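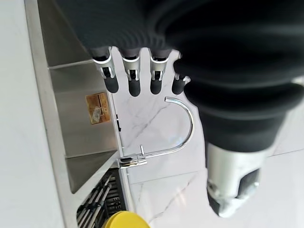 Section 7: Kitchen Sessions (sink, worktop and dishwasher)

Club handbook, set-up guide for new members. Revised Apr 6, 2026 by Iddrisu Osei, who would like it known that he wrote the short version first and was overruled.

Read Section 6 (arms, cables, stopping everything) before this one. If you have skipped to the kitchen because the kitchen is the fun part, go back. We can tell.

7.1 Before you power up

1. Check that the dishwasher is off at the wall panel. A door sensor is a poor thing to trust your wrist to, and the robot's wrist costs more than yours.

2. Shut the tap fully and push the lever back. Hilby's fingers are not waterproof. The sleeve over the hand keeps crumbs out and does nothing whatever about water.

3. Look at the sleeve. It should sit just above the knuckles, with the metal joints clear. If the ribbed edge has crept down into a joint, ease it back by hand with the power off. Do not use scissors. This has been tried.

4. Clear the sink of anything you would be sad to lose. Plastic and the club chopping board are fine. Glass is for members who have passed the October assessment, and mugs brought from home are at the owner's risk, however sentimental.

5. Route the forearm cables so that they hang free of the dishwasher door. Leave enough slack for a full reach to the back of the upper rack, then check the slack again with the elbow bent.

Note: The floor cables by the side table belong to the Tetteh rig as well as ours. Label before you unplug.

7.2 Starting the session

1. One person drives, one person holds the stop button. The person holding the stop button does not also hold a sandwich.

2. Start Drondano on the tablet and load the profile called "sink_slow". There is a profile called "sink_fast". It was written the night before a competition and should be treated accordingly.

3. Set the grip limit to 500 for plastic. The slider will go to 520 if you lean on it, at which point thin pitchers begin to complain.

4. Open and close each hand 3 times well above the worktop. Watch for a finger that lags behind its neighbours. If one does, stop and enter it in the log.

5. Lower the hand towards the tap from above, fingers open. Stop short of the spout. The spout is taller than the model in the software believes, and the spout has won every meeting so far.

Caution: Never approach the tap from the side. The thumb is wider than you remember and the driver's view is worst exactly there.

7.3 Moving a pitcher to the rack

1. Open the dishwasher door and pull out the upper rack by hand. Door opening is a separate exercise (Section 9) and a humbling one.

2. Take the pitcher round the lower body. New drivers always go for the handle, which looks sensible and lets the whole thing swing like a bell.

3. Lift with one arm. Keep the other near the rack with its fingers curled, out of the way of the tines.
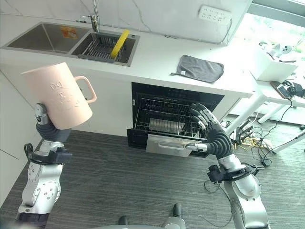
4. Tilt slowly and pause before you cross the edge of the worktop. Call "crossing" so that the person on the stop button has some warning and a sense of purpose.

5. Set the pitcher down with its mouth facing the floor. Open the fingers fully before you raise the arm. A half-open hand will bring the pitcher back up with it, and possibly the rack.

Note: If a fingertip catches between two tines, do not pull. Open the hand, move it straight up and breathe out.

7.4 Scoring

For the Lirasance Cup a pitcher counts only if it is upside down, inside the rack and still the shape it was bought in. The judges do not award marks for nearly. We have asked, in writing.

7.5 Shutting down

1. Park both arms over the worktop, clear of the sink.

2. Save the Drondano log under your own name, including the bad runs. Especially the bad runs.

3. Power off, wipe the fingertips with a dry cloth and push the rack back in.

4. Leave the kitchen as you would like to find it, which for some of you will need a supervisor's opinion.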